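Field officer wanted for a small market project in the Rullach valley

Hi, and thanks for clicking through. I run Drelby, a small outfit that works with smallholder farmers and the people who buy from them, and I'm looking for someone to come and work with me in Rullach for the coming season. It's a paid, full-time job, most of it outdoors or in other people's kitchens, and I'd love to hear from you even if you've never done anything with "development" in the title.

First, what we do. Rullach has 300 or so farming households on our list, growing mostly beans, onions and a bit of honey on the side. For years they've sold at the roadside to whichever truck turned up first, at whatever price the driver felt like paying that morning. We started a program called Proto to see what happens when growers know the town price before the truck arrives, and when they can sell together if they feel like it. Some of them do feel like it. Some of them really don't, and I've learned a lot more from that second group (more on them in a minute).

Right now Proto has 33 selling groups. A few are thriving, plenty are ticking along, and a handful exist mainly on paper. Your job would be to spend real time with all of them, the paper ones too, and help me figure out what's worth keeping.

A normal week looks something like this. You'd be out in the villages 4 days, sitting in on group meetings, checking scales, writing down prices and talking to buyers. The fifth day is for the office, where you type up your notes and we argue over them with a pot of coffee. The big market is on Sunday, so you'd work some Sundays and take the time back during the week. Trucks load at 5 a.m. and yes, you'd need to be there for some of that!
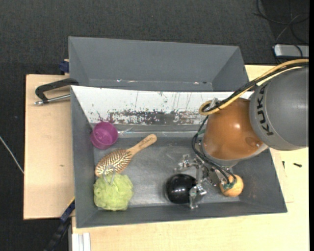

Now, the growers who don't want to join. When I came here I figured they just hadn't heard the pitch properly. Then I sat down with a few of them and found out that one buyer, Lindgren, had been lending them seed money every spring for years, no paperwork, and taking the crop at a lower price in the fall. On my spreadsheet that looked like a terrible deal. To a family with nothing in the tin in March it looked pretty sensible, and our groups had nothing to offer in its place. We're trying out a small seed loan fund now, and a big part of this job is keeping track of who borrows, who doesn't, and what happens to the women who farm rented plots and can't put up any land. I want someone who'll come back and tell me it isn't working if it isn't working.

So who am I looking for? Somebody who likes talking to people and is fine with long silences too. You should be able to keep tidy notes and do everyday math without getting nervous (margins, price per sack, interest on a loan). You need a driver's license and you need to be OK on dirt roads. At least 2 years in any job where you dealt with farmers, traders, borrowers or customers would be great, and I mean any job. Our last field officer came from a feed store and was fantastic at it.

You don't need an economics degree. If you have one, wonderful, but please be ready to hear a bean grower explain your subject to you.

What you get: a monthly salary on the same scale I'm on, a room in the project house if you want it, use of the pickup for work, health cover, and paid leave once the harvest is in. The contract runs for one season. We're hoping to extend it, but that depends on funding I don't have yet and I'm not going to promise you money that isn't in the bank.

To apply, send me a letter of a page or two and a list of the jobs you've had. In the letter, tell me about a time you bought or sold something and came away feeling cheated, and what you think was going on for the person on the other side. I read every letter myself, so please skip the formal stuff and write like you talk. Two references would help, and one of them can be somebody who worked under you.

I'll call everyone on the short list for a chat, then invite a few people out to Rullach for a couple of days of village visits. We pay your travel and meals for that, whether or not you get the job. Bring boots.

Letters go to the Drelby office, marked "Proto field officer." Applications close at the end of March, and I'm happy to answer questions before then.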